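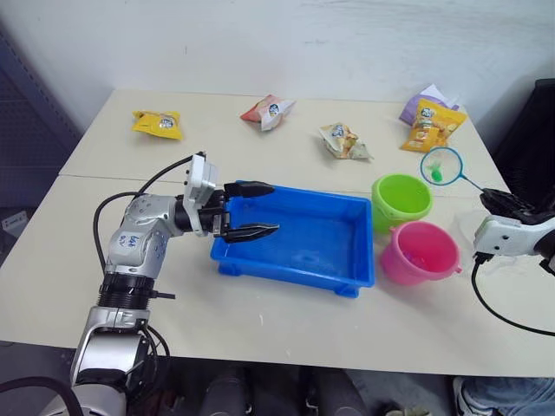 The fish table, with a toy net, a tray and two buckets.

About us

Hi, and welcome to Grarnodside! I'm Kátia Guerra, I run the place, and I write these pages myself, so you'll have to put up with me going on a bit. We're a small robotics school on the second floor of the old Bansal building, up the stairs next to the key cutter (the elevator works, but press the button hard). We teach kids from eight up, we teach their parents in the evenings, and the rest of the time we work on getting robot arms to do the ordinary little jobs that people do without thinking.

I started out with 2 students and one arm in the back of my sister's tile shop. The arm was secondhand and had a habit of stopping dead whenever the shop's air conditioning came on, which made for some very sweaty lessons. We moved here when the tile shop needed its back room again, and by then we had enough families on the list to pay a real rent. I still think of it as the new place, even though the carpet says otherwise.

What most people know us for is the open day. It comes round every April and it has grown way beyond what I planned. Last time we had roughly 200 people through the door between ten in the morning and four in the afternoon, and I think every one of them wanted to stand at the fish table. If you've never been, the fish table is a toy pond, more or less. There are toy fish in a blue tub, a kid's fishing net, a couple of buckets, and two arms that have to work it out between them. I love it. I've watched it more times than I can count and I still lean in when the net goes down.

Fishing looks like a silly thing to pick, I know, and one dad told me so right at the table. But try it yourself with your eyes half closed! A floating fish drifts off when you come near it. The net drags. The mesh is nearly clear, so a camera has a hard time telling where it ends and where the tub begins, and then there's the shine coming off the surface.
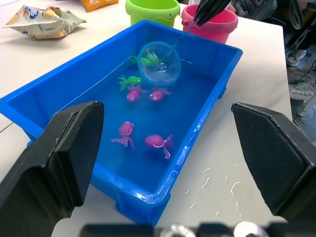
And every time you touch anything, all the other fish shuffle round and you're starting from a new picture. A box on a dry table stays where you left it. I had a group of fourth graders from Losstead in the front row last year, and one of them asked me why the robot couldn't just remember where the fish were. I talked about that question in class for a month.

We run the demos in short rounds with time in between for people to ask things, and we let them ask anything. Why is it slow? (It's careful, and I'd like it to stay careful near small fingers.) Does it ever miss? Yes, plenty, and we leave the misses in. I used to get nervous about that and fuss over every setting the night before, and then I noticed that the crowd cheers louder for a catch when they've just seen one slip away. The older students do most of the explaining these days. They're better at it than I am – they don't wander off the subject.

You'll also find a table for taking things apart, where screwdrivers are provided and nothing has to go back together, and a corner where you can steer an arm by hand and try to stack cups. Grown-ups, please let the kids have a turn at that one. You know who you are.

During the year we run three kinds of class. Saturdays would be too busy to squeeze everyone in, so the younger kids come after school, the teens come early evening, and the adult group starts at seven and goes on until somebody's bus is due. You don't need to know how to code for any of them. For the teens we use Zastska, a little control program one of our first students wrote and we've been patching ever since, and most of them pick it up in a couple of lessons. They also complain about the menus. They're right, the menus are awful, and it's on my list.

We do school visits too. If you're a teacher, you can bring your class to us for a morning, or we can pack up a small kit and come to you. We'll need a sturdy table and two outlets, and please tell us ahead of time if your classroom is up a flight of stairs!

If you'd like to come to the next open day, it's free and you don't have to book, though groups of ten or more should drop me a line first. Doors are at ten. The first fish round is usually at half past, once everything's warmed up and I've had my coffee.

Call the office and ask for extension 2803, or just come up the stairs. If the door's shut, knock loudly, we're probably in the back.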